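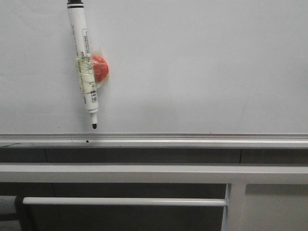 Clistberg, September

# Whiteboard markers & boards: the FAQ

Same questions keep coming to the front desk so they're all in one place now. Rooms on both floors. If yours isn't answered, ask Fatima Le Roux or leave a note.

**Why is there a magnet taped to the marker?**
So it stays on the board. They used to walk off. Please leave the tape on.

**Can I make one for my own room?**
Yes. One round magnet, clear tape, a few turns round the middle of the barrel. Leave the printing near the cap readable if you can. Tape goes yellow and wrinkly after a while, that's fine, it still holds.

**Tip up or tip down?**
Down. Ink runs to the tip. Cap on when you're done!!

**Found one with no cap?**
Spare caps in the Masilela tin, second shelf. Black only at the moment.

**Where do new ones come from?**
Skunico, by the box. Bheki Radebe orders in bulk, last order was 104 and it has to last. Don't buy your own and send in the reciept.

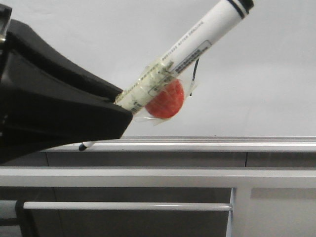 *2 min read*

**Tape is coming loose, now what?**
Peel the whole lot off and start over. Loose flaps pick up dust and stick to your sleeve. Don't just add more on top, it gets too fat to hold.

**Magnet slides down the board?**
Usually too much tape between magnet and board. One layer over the magnet is plenty. Or wipe the board, greasy boards are slippery.

**Do they smell?**
Low odor kind only, please. Kastriot Grgić gets headaches from the other ones. Check the barrel before you bring anything in from home.

**Permanent marker on the board, help**
Go over it with a dry erase marker, wipe right away while it's wet. Repeat. Still there? Board spray, then a dry cloth. No scouring pads, the Judent board upstairs is scratched for good.
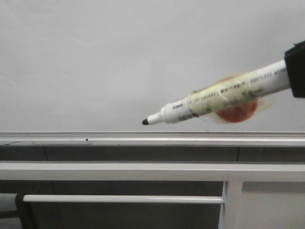 And do it the same day if you can, the stuff left over a long weekend is teh worst to shift.

**What about the ledge?**
Wipe it when you wipe the board. Dust collects there and ends up on the tips.

**How long does one marker last?**
Depends who's writing. In Vitória Mendes's room, roughly 30 lessons. If it's faint, lay it flat overnight and try again before you bin it.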